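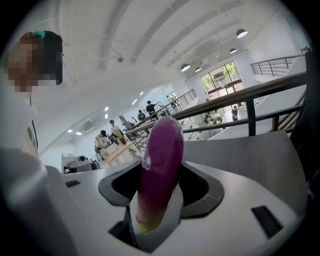 Fig. 4. A long purple aubergine, glossy at the tip.

Dumia Kitchen Guide > Steamer > First use

Now for the fun part, your first batch of vegetables!

1. Fill the tank with 775 ml of cold water.
2. Slice the aubergine into thick rounds and lay them in the lower tray, skin side out.
3. Fit the lid, turn the dial to 2 and steam for 16 minutes.
4. Lift the lid away from you and tip into a warm bowl. Gorgeous with garlic and yoghurt!

Note: the tray holds up to 4 portions.

CAUTION: Keep hands clear of the steam vent.

Related
Descaling the tank
Lodhi spice tray: fitting
Otdale stand: assembly
Video: cleaning the lid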